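Gramorberg Players Forum > Off the Stage > Productions and reviews

Thread: The Danzer musical (spoilers, if you can spoil a man who died in act one)

pitlamp
Saw the second preview of Danzer at Festik last night. For those who skipped the mailing: forgotten composer, haunted by his own metronome, gets walked back through his life by a character called Tempo. Tempo wears roller skates. I have no note on the roller skates. They were the best thing in it.

My trouble is the book. Danzer leaves his wife in scene four and we find out why in scene eleven, by which time I had decided he was just a jerk and was enjoying it. Then there's a seven-minute ballad asking me to feel bad.

Hiyori Hayashi was terrific as the wife. She gets one song and a chair.

second_alto
Hard disagree on scene eleven. The wait is the point. You're supposed to think he's a jerk so the letter lands. I cried, and I was sitting behind a very tall man and mostly heard it.

pitlamp
The letter is read aloud by a metronome, alto.

second_alto
And I cried.

gpaiva_sound
Gonçalo Paiva here, I did sound for the workshop version, so weigh this how you like. The ballad used to be two verses. Horácio Valente kept adding to it every time someone said it was nice. Please stop telling composers things are nice.

Also Hiyori had a second number in July, a fast one, very funny. It got cut for the skating.

rowF_601
So that's where my ticket money went. 50 bucks for the skating.

Does anyone know if they're keeping the raked floor for the transfer? My knees ached in sympathy.

olga_a
Rake stays, as far as I've heard. I'm in the ensemble and we've made our peace with it. I have been making myself a practice board at home for the tap break, on the theory that the neighbors need a hobby too.

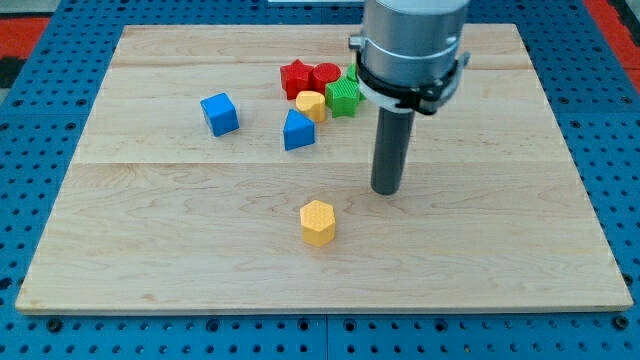 Pale wood, wavy grain, no tap dancer on it yet.

Pitlamp, I think you're wrong about the wife's chair, by the way. Clementina Simões directed that scene so she never gets up while he's talking. When she finally stands he's already off. It got a gasp at the first preview.

pitlamp
It got a gasp at mine too, but the chair fell over.

olga_a
That was not directed.

second_alto
Can we talk about the Vienna section? Twenty minutes of famous dead people walking in to say Danzer was a genius. If he was that good, why does he need references?

gpaiva_sound
Finally something we all agree on.

rowF_601
I don't. I liked the dead people. The one in the sunglasses had the only tune I could hum in the parking lot.

idach_fan
Everyone is being too kind. Idach did the same story at the college with two pianos and a bedsheet and was out by 9:15. No ghosts, no Vienna, and the wife got four songs.

pitlamp
You were in Idach, though.

idach_fan
I was the second piano. I stand by the bedsheet.

olga_a
Song list for tonight has the ballad down to three verses. If anybody here is coming, please don't tell Horácio it's nice.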